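Niltetside > Notes > Domestic matters

Learning to be bad at the accordion

I bought the accordion in July, which is the month in which I buy things. Previous Julys have given me a pasta machine, a kayak paddle (no kayak) and a set of Italian language discs that I got as far as the railway station with. The accordion was different in that it weighed more.

It came from a man in Godham who was clearing his late aunt's house and wanted it gone before tea. He asked for 30 pounds and helped me carry it to the car, and I have since come to think he was very quick about the carrying. It's a Tsoukalas, a make I had never heard of and have met only once since, in a list of makes to avoid. Two of the keys stick, one of the bass buttons has gone inside and won't come out, and the bellows smell of a wardrobe.

For the first few weeks I practised with the windows shut. Then it got too hot, and I practised with them open, and the neighbours began taking their evening walks earlier.

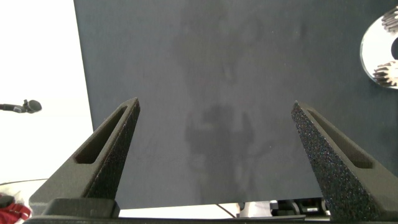

Michalis Stefanou: You're practising too long. Do ten minutes, go and make a coffee, do ten more. Leave the left hand alone until the right hand can manage without you. And stop playing Kikar, it's a horrible tune for a beginner and not much better for anyone else.

I had that in the comments under my last post and have been sulking over it ever since. Kikar is the only piece in the book I like. The book is called a first tutor, and it starts sensibly enough with a page of long notes and a drawing of a child with excellent posture. By page 31 it has lost patience and is asking for chords with both hands while you turn the bellows in the middle of a bar. Kikar is on page 31. I skipped to it.

He's right about the ten minutes, though. Before his comment I would sit down after supper and grind away until my shoulder gave out, and I'd get steadily worse from the first minute to the last. Now I stop while I still have some goodwill towards the instrument. The coffee has done terrible things to my sleep, so I lie awake at two in the morning fingering scales on the duvet, and I suppose that counts as practice too. 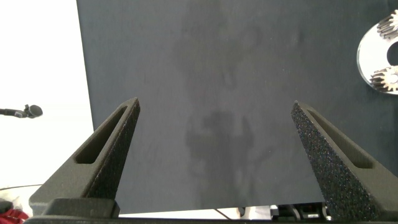 The left hand, against advice

You can't see the buttons. I had understood this as a fact about accordions without realising it would apply to me. There's a small dimple on the C so that you can find your way home, and mine has worn nearly flat, presumably under the aunt. I glued a sequin to it. The sequin came off during a waltz and is somewhere in the bellows, where it adds a faint sizzle to anything in F.

Once you've found C, its neighbours are G and F, one either side, and with those three you can accompany most of the songs people want to hear at a party. I have not been asked to a party. I did play at my sister's, to her children, who were polite for one verse and then wanted to know how you turned it off.

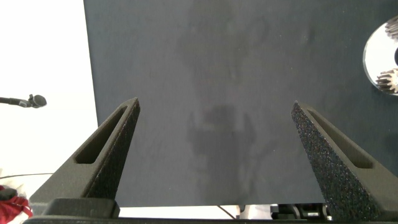 My niece had a go afterwards and got a tune out of it in 5 minutes – a proper one, with an ending. She's nine. She had the thing upside down for part of it. I've told her she can have it when I'm dead, and she asked, quite kindly, whether it might be before then.

The sticking keys are next. A repairer two towns over has quoted me 600 pounds for a full overhaul, said in the tone of a vet raising a difficult subject, so I'm going in myself with a screwdriver and a library book. The book says to photograph everything before you take it apart and to put the reeds down in order on a clean cloth. I've got as far as the cloth. If anyone has a Tsoukalas and knows how the grille comes off without bending it, please write in. Michalis, I assume that means you.

Last updated: July

Contact | © Niltetside | Back to top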